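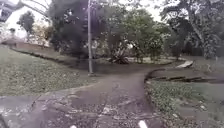
Asphalt path with a junction and fallen leaves.

4. Setting Up and Calibrating Your Stundix Measuring Wheel

Please read this section before you take the first measurement. It is valid for all Stundix wheels with the Song display. If your wheel has the older mechanical counter, please go to section 7. There the calibration is done with a screw and not with the buttons.

4.1 Unfolding the handle

1. Put the wheel on the ground with the stand open.
2. Hold the lower tube with one hand. With the other hand, lift the upper tube until it is straight.
3. Slide the black sleeve down over the joint. You must hear a click.
4. Pull the handle gently upward. If the joint moves, the sleeve is not closed. Open it and repeat step 3.
5. Close the stand before walking.

CAUTION: Keep your fingers away from the joint while the sleeve is sliding. The spring is strong.

Note: The handle is at the correct height when your elbow is a little bent. A person who bends forward all day to reach the handle will have back pain in the evening, and the wheel will also not go so straight.

4.2 Putting in the batteries

1. Turn the wheel upside down and find the cover behind the display.
2. Press the tongue of the cover and lift.
3. Put in the two batteries as shown by the signs inside the box. Do not mix an old battery with a new one.
4. Close the cover. The display will show all its segments for a moment, and then it will show zero.

If the display stays dark, take the batteries out, wait one minute and put them in again. In most cases they were put in the wrong direction.

The display goes to sleep after 90 seconds without movement. Your distance is not lost. It comes back when the wheel turns or when you press any button.

4.3 Choosing the units

1. Hold the MODE button until the unit is blinking.
2. Press the arrow to go between meters, feet and yards.
3. Press MODE again to save.

CAUTION: Changing the unit does not change the measurements which are already saved. A list in the memory can contain meters and feet together. Please clear the memory first if you want to have a clean list. The memory holds 2,000 lines, so it is easy to forget what was written there last December.

4.4 Calibration

The wheel is calibrated at the factory on a hard and flat floor. Outdoors the result can be different. The rubber becomes thinner with the years, the ground is not flat, and every person walks in his own way. We recommend that you make a calibration when the wheel is new, when you change the rubber ring, and at the beginning of every season.

What you need:
A steel tape of 50 meters
Chalk
A second person to hold the tape (this is not necessary, but it is faster)

1. Find a straight piece of ground which is similar to the ground you will measure later. Do not calibrate on a steep slope.
2. Lay the steel tape flat and pull it tight. Make a chalk mark at zero and another one at the end.
3. Take the tape away. It is easy to roll over it by mistake.
4. Put the arrow of the wheel exactly above the first mark. The arrow is on the left side of the fork.
5. Press RESET.
6. Walk to the second mark at your normal speed. Do not push down on the handle.
7. Stop with the arrow above the second mark. If you went too far, pull the wheel back slowly. The counter will subtract.
8. Hold CAL until the display is blinking. With the arrows, set the number to the true distance.
9. Press CAL again. The word SET appears, and the new factor is saved.
10. Walk the same distance back without changing anything and compare. If the result is again different, clean the wheel and start from step 4.

Note: The factor is kept when the batteries are removed. To return to the factory factor, hold CAL and RESET together until the display is zero.

4.5 Measuring on different grounds

Asphalt and concrete: These are the best grounds. On old asphalt with cracks, walk a little slower so that the wheel does not jump. When the wheel jumps it is not turning, and the distance will be too short.

Grass: The wheel goes up and down with the ground and the result is usually too long. If you need to measure mostly lawns, calibrate on a lawn. Do not use one factor for both grounds and hope that the mistake is small.

Tiles and pavers: Try to stay on the same row and do not roll along inside a joint. Crossing the joints is no problem.

Loose gravel and sand: The wheel can slide. Use a tape if the measurement is important.

Curves: Decide before you start if you are measuring the inner side, the outer side or the middle, and write it in your notes. A second person who measures the other side will get a different number, and both will be correct. 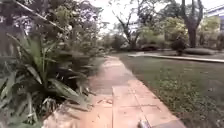 Ademir Damasceno wrote to our service desk that he gets the best repeat results when he looks at a point far in front of him and does not look down at the wheel, and that he would move this advice to the first page of the manual. We have tried it with the Virnon wheel also and we agree that it helps. Look down only for the start and for the last steps.

4.6 Saving a measurement

1. Stop the wheel at the end point.
2. Press SAVE one time. The line number appears, then the distance.
3. Press RESET to begin the next line, or continue walking if you want a running total.

CAUTION: RESET does not ask for confirmation. If you press it before SAVE, the distance is gone and you must walk again.

4.7 Cleaning after use

Wipe the rubber ring with a damp cloth. Take out small stones and pieces of leaves from between the wheel and the fork. Mud on the rubber makes the wheel bigger, and even 2 mm will give a visible mistake on a long distance. Do not use solvents, and do not clean the display under running water.

Fold the handle in the opposite order of 4.1 and store the wheel hanging or standing. If it is lying with weight on the rubber for the whole winter, the ring can get a flat place. A ring with a flat place must be changed. Spare rings are ordered from Flalurer with the number printed on the inside of the fork.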